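I slept nine hours last night and I want to tell everyone about it!

If you've been reading here a while you know I'm a terrible sleeper. I've tried the teas, the apps, the magnesium, the podcast with the man reading train timetables. What finally got me somewhere was a library book my friend Thenmozhi pressed on me back when I was whining over lunch in Fadisbridge. It's mostly about how people slept before electric light, and I tore through it in two evenings (in bed, with the lamp on, yes, I know).

The part I loved best was the idea of first sleep and second sleep. People would go down early, wake up in the middle of the night for an hour or so, and then drop off again until morning. They prayed, they talked, they poked the fire, some of them went and visited the neighbors! There are old diaries and court records that mention it as casually as we'd mention lunch. I've been waking up at 2 for most of my adult life and lying there furious, and it had never crossed my mind to just get up and do something nice.

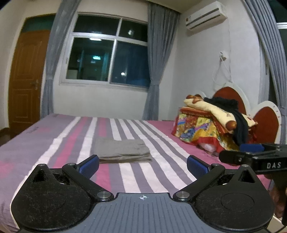

So that's been my experiment. When I wake up, I go to the kitchen, leave the big light off, and do something small. One night I wrote a long letter to Josiane, who moved to Mandberg and still answers by mail, bless her. Another night I shelled a whole bag of pistachios. I give it an hour, sometimes less, and I go back when my eyes start to sting.

Does it work every time? No. I had two bad nights last week, and one of those was my own fault for eating half a lasagna at ten. But the dread has gone, and I think the dread was most of the problem - I used to start worrying about 2 a.m. before I'd even brushed my teeth.

Leif says I've only invented a fancy name for insomnia. He falls asleep in dentist chairs, so I'm not taking notes from him.

Next up is a book on dreams and what people used to think caused them. Cheese gets a whole chapter and I can't wait.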